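Caderno de bancada — ervas marinhas / sementes

Retomei hoje a contagem de germinação. Tanque 2 outra vez com a temperatura aos saltos, o termóstato não segura durante a noite. Mudei a sonda para o lado oposto da entrada de água, a ver se lê melhor. Se amanhã continuar igual troco pelo Nygård pequeno que está no armário do corredor.

Lote Multdale: sementes guardadas em água salgada e fria desde novembro. Abri um saco, cheiro normal, pouca lama. Passei no crivo fino, tirei as moles e as que boiavam. Ficaram 400 para o ensaio, repartidas pelos tabuleiros. O resto voltou para o frio, etiqueta nova porque a velha já não se lia (lápis, por favor, a caneta sai toda).

Lote Siltton: pior. Muita casca aberta sem nada dentro. Não sei se foi da colheita demasiado cedo ou do transporte. Perguntar a quem esteve na lancha se os sacos apanharam sol.

Sedimento: usei a mistura antiga, areia da baía lavada mais a fracção fina. A areia nova tem concha a mais e entope o tubo da semeadura. Peneirar antes de usar!! Já foi dito e ninguem peneirou.

Salinidade acertada a 22 nos tabuleiros de germinação. Nos de crescimento fica como estava, não mexer.

Epífitas: os vidros do tanque 3 estão verdes outra vez. Reduzi a luz, limpei só a frente. Encontrei dois caracóis pequenos no filtro, devolvidos ao tanque, fazem mais pelo vidro do que eu.
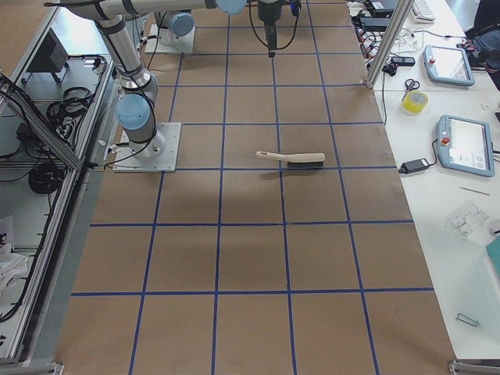 Multdale, 17 de junho de 2026

Maré baixa de manhã, fomos ao talhão de fora antes do vento. Água turva, visibilidade fraca, mas deu para nadar o transecto inteiro. Notas passadas da prancheta, letra horrível, confirmar com as fotos subaquáticas.

Quadrados com rebentos vivos: a maior parte na metade abrigada. Na metade exposta quase só rizoma descoberto, a areia foi-se. As estacas do canto norte desapareceram. Pusemos balizas provisórias com cabo e bóia, falta registar as coordenadas.

Sacos de juta: dos que enterrámos na primavera, 5 à vista e rasgados. Os outros continuam tapados, não desenterrei. Tentação grande mas fica para a próxima visita.

Peixe: muitos juvenis junto ao bordo do prado, pareciam bodiões, não juro. Uma marinha (agulhinha) agarrada a uma folha, fugiu assim que cheguei perto. Cavalos-marinhos nenhum, o que não quer dizer nada com aquela água.

Marcas de âncora — duas, frescas, compridas, mesmo no meio do prado velho. Medir na próxima. A bóia ecológica da Flurnier estava livre, portanto não foi por falta de sítio onde amarrar. Escrever à marina outra vez, com mapa desta vez. Pedir também que reponham o aviso no pontão, está tão desbotado que já não se percebe o desenho.

Ideia para discutir: deixar de plantar na metade exposta este ano e juntar tudo do lado abrigado, a 75 cm entre filas em vez do espaçamento actual. Menos área, mais densidade, talvez a areia aguente. Contra: perdemos a comparação entre lados, e o relatório foi prometido com as duas metades. Ver o que diz o protocolo antes de decidir seja o que for.

Sensor de luz do fundo: recolhido, cheio de cracas, descarreguei os dados ao almoço. Há um buraco no meio da série, não percebo se foi bateria ou se a janela ficou tapada. A curva desce devagar antes do buraco, por isso aposto em sujidade. Limpar com vinagre, nunca com a espátula (a janela já tem um risco).

Fato seco grande tem uma fuga no punho esquerdo. Fiquei com a manga encharcada. Não usar até levar cola.

Por fazer:
— termóstato do tanque 2
— peneirar areia nova
— coordenadas das balizas
— carta à marina + medidas das marcas
— segunda leitura dos tabuleiros Siltton, se não houver raíz nenhuma dou o lote por perdido
— encomendar etiquetas à prova de água e mais lápis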